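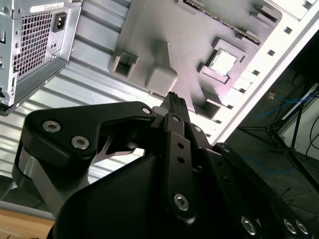 Joar Moen told me at lunch that I should cancel the seminar and let the students have their boycott, and that a wise teacher knows when the room is not his. I have been turning this sentence over all afternoon. He said it kindly. He has been at Herkberg much longer than me and he has seen three boycotts, so maybe he is right about how they end. But I could not agree with him, and I write here why, so that tomorrow I do not change my mind only because I slept badly.

The student union sent its letter in the morning. It says that from now until the new attendance rule is taken back, no teaching in the Berge building will be "recognized." I read that word many times. I do not know what it means that teaching is recognized or not recognized. Either I explain the chapter or I do not explain it. In the letter there are 298 names, and I found 11 of my own students among them. I was looking for Vilma's name and I was glad when it was not there, and then I was ashamed that I was glad, because she has the right to sign whatever she wants.

I should be fair to the students. The attendance rule is bad. It was announced in May, when everybody was busy with exams, and it says that a student who misses more than three meetings of a course must ask for permission to take the final. Some of them work at night. One boy in my second-year group unloads trucks in Vinitis until four in the morning, and then he takes the first bus. When he comes he is half asleep, but he comes. I wrote to the dean against the rule before the union wrote anything, and I have received no answer except that my message was "noted." So we have two words now, noted and recognized, and I like neither of them.

What I cannot accept is the part at the end of the letter, where they say that teachers who hold class "will be remembered." Joar says this is only how young people write. Maybe. In my first country I also heard such sentences when I was a student, and I am sorry to say that once I helped to write one. We put the names of two professors on a paper and hung it by the stairs. One of them never spoke to us about it. He came to the lecture hall at his usual time, he wiped the board, and he talked for ninety minutes about land reform to four people. I was not one of the four. I have thought about him more today than in many years.

So I will go to the room at ten. If the students come, we will do the second half of the chapter about local elections. If they do not come, I will sit and correct the papers, which are late anyway. I will not take attendance, and I have decided to tell them this in writing tonight, so that no one is afraid that an empty chair will be used against them. Maybe the dean will not like it. I can live with this.

Afternoon was the department meeting. It was long and not very useful. The older colleagues wanted a common statement and the younger ones wanted no statement. Somebody read a text aloud and we spent forty minutes on the word "regret." I asked if we could at least put in the statement that the rule is a mistake, and there was a silence, and then we went on to the parking spaces. The Zavstead campus has already moved its classes online for the week. I do not want this solution. It looks like peace but the question stays the same.

When I walked out there were students sitting on the steps with their banner rolled up beside them, eating chips. Two of them are mine. They said good evening, Professor, very politely, and moved their bags so that I could pass. One asked me if the paper is still due. I said yes. She said okay, and wrote it on her hand.

Called my sister at eight. She thinks I take everything too seriously and that I should buy proper shoes before the winter. I promised about the shoes.

The message to the students is sent now. I wrote it three times, and the last version is the shortest. I must remember to bring the key for the room, in case the door is locked in the morning, and the blue folder with the maps.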